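Datport Help Desk — Student Projects
Ticket 576: Recordings from fruit sorting task fail upload check
Status: Open
Priority: Normal
Project: Rind (sorting fruit onto a plate)

Problem as reported

Our class project uses two hand-held grippers, left and right. Each recording should come out as one pair of files. Since we moved to the new Basivico build, the upload check has been rejecting pairs with "streams out of step." Out of 16 pairs recorded in one session, 5 were rejected. The other pairs went through and play back fine.

Setup is the same for every recording. Oval plate on the mat, fruit on and in front of the plate, both grippers in view before the first pick. 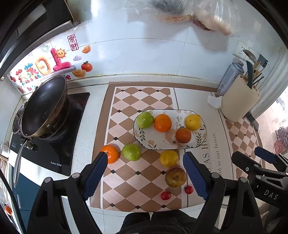
Fillau team: We had the same message in August. For us it was the clock on the second gripper. Check whether the gap between left and right is the same size in all the rejected pairs. If it grows during the recording, it's a different problem and restarting won't help.

Update 1, 10:40

Checked the gap. It is the same from start to end within each pair, but different from pair to pair. The smallest is just over 500 milliseconds. The right side is always the late one.

Tried so far:
Restarted both grippers — no change.
Swapped the cables — no change, right side still late.
Went back to the old Basivico build — no rejected pairs, but the old build doesn't save finger width, and we need that for grading.

Update 2, 2:15

Went through the rejected pairs again next to the good ones. It doesn't seem to matter which fruit gets picked. Cherry tomatoes and citrus both show up in each group. 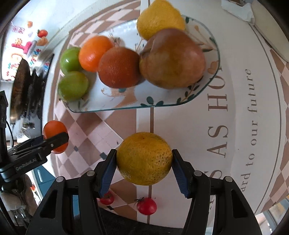 What the rejected pairs do have in common is the start. In all of them the record button was pressed on the left gripper first and the right one joined on its own. When both were armed and then started from the laptop, the pair passed. We are going to record the next session from the laptop only and leave the buttons alone.

Questions for support:
Can the rejected pairs be fixed by shifting the right file, or do we need to record them over?
Is there a setting in the new build that turns off the button start?

Log files from both sides are attached. Please leave the ticket open until the next session is uploaded.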